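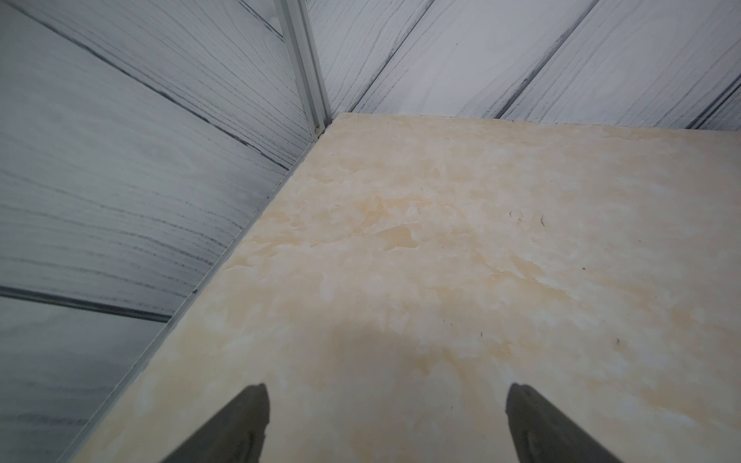
Tema 6. La misión como pueblo: lo que queda cuando la gente se va

Apuntes de clase, Historia religiosa de los Andes. Prof. Wálter Correa

Antes de entrar en materia, un aviso: estos apuntes no sustituyen la lectura. Los escribo casi como hablo en clase (ya me conocen) y se me quedan cosas fuera, así que traigan leído el capítulo de Rosaura Londoño, que está en la carpeta del curso. Son 385 páginas el libro entero, pero tranquilos, solo les pido el tercer capítulo.

1. De qué hablamos cuando decimos "reducción"

La palabra engaña. A mí de estudiante me sonaba a rebaja, a hacer algo más pequeño, y lo que hay detrás es el latín reducere, llevar de vuelta, reconducir. Para la administración colonial, reducir a los indios era juntarlos en pueblos trazados, con plaza, iglesia y cabildo, donde se pudiera cobrar el tributo y enseñar la doctrina. Las dos cosas a la vez, y eso es lo que quiero que subrayen. En los Andes el gran impulso viene con el virrey Toledo, en la década de 1570, aunque hubo intentos anteriores y, sobre todo, muchísima resistencia después.

¿Qué se perdía? Pues la manera andina de ocupar el territorio, que era dispersa y repartida por alturas: la papa arriba, el maíz más abajo, los parientes en varios sitios. Si usted mete a toda esa gente en una cuadrícula, la chacra le queda a un día de camino. Normal que se fueran.

2. El caso de Villca

Llego a mi tema favorito, y les pido paciencia porque me embalo. Villca es hoy un caserío. Cuando subí por primera vez, en julio, con un frío que cortaba, encontré la iglesia cerrada, una plaza enorme con ovejas y un señor que me vendió pan. ¡Y aquello había sido cabecera de doctrina! El padrón que trabaja Londoño da 607 tributarios. Ojo con el número: tributarios son varones adultos en edad de pagar, no habitantes. Para llegar a la población total hay que multiplicar, y el multiplicador es un campo de batalla entre demógrafos. Londoño llega a 3000 personas contando los anexos. A mí me parece un poco alto, lo discutimos en clase.

Los anexos eran dos, Solik y Lulico. Apunten bien los nombres, que en el parcial pasado alguien me puso "Lúrico" y otro los fundió en un solo pueblo. Cada uno tenía capilla propia, y el cura de Villca debía visitarlos por turno. Debía, digo. Las quejas de los caciques contra el cura ausente son una de las mejores fuentes que tenemos: cuentan quién cantaba en la misa, quién guardaba las llaves, cuánto cobraba el fiscal por un entierro.

3. Quién sostenía la iglesia cuando no había cura

Aquí cambia la película. Durante mucho tiempo se contó la evangelización como una historia de frailes, y cuando uno abre los libros de fábrica aparecen otros: fiscales indígenas, sacristanes, cantores, mayordomos de cofradía. La cofradía merece capítulo aparte (tema 7), pero les adelanto lo básico:

- Era una hermandad de laicos bajo la advocación de un santo, de la Virgen o del Santísimo.
- Podía tener bienes: ganado, tierras, cera, ropa de la imagen.
- Pagaba misas y fiestas, y enterraba a sus difuntos.
- Llevaba cuentas, unas veces impecables y otras un desastre.

La cofradía de Lulico tenía más ovejas que la propia parroquia, y eso trajo pleitos. El cura quería disponer del rebaño; los mayordomos contestaban que las ovejas eran de la Virgen. Me encanta ese argumento, porque obligaba al cura a discutir en su propio idioma.

4. El despoblamiento

¿Por qué se vacía Villca? La respuesta de manual es "las epidemias y la mita", y está bien, pero se queda corta. Hubo mucha gente que se marchó a otra parte y siguió viva y rezando en otro pueblo, como forastero, con menos cargas. Los libros de bautismos de Solik lo muestran: los apellidos de Villca reaparecen allí una generación más tarde. El anexo crece mientras la cabecera se queda con el templo grande y sin gente que lo llene.

Londoño insiste en que incluso entonces los que se habían ido volvían para la fiesta patronal. Yo esto lo creo, aunque la documentación es floja y ella se apoya bastante en testimonios orales muy posteriores. Fíjense en la nota donde lo reconoce, que es de lo más honrado del libro.

5. Para la próxima sesión

Lean la petición del cacique de Lulico (copia y transcripción en la carpeta) y vengan con respuesta a esto: ¿qué pide exactamente y qué palabras toma del sermón? Media página a mano, nada más. Quien tenga problemas con la letra procesal que pase por mi despacho antes de las cuatro y la miramos juntos, al principio a todos nos cuesta. Y traigan el mapa de los anexos, por favor, que la otra vez acabamos ocho personas encima de una fotocopia.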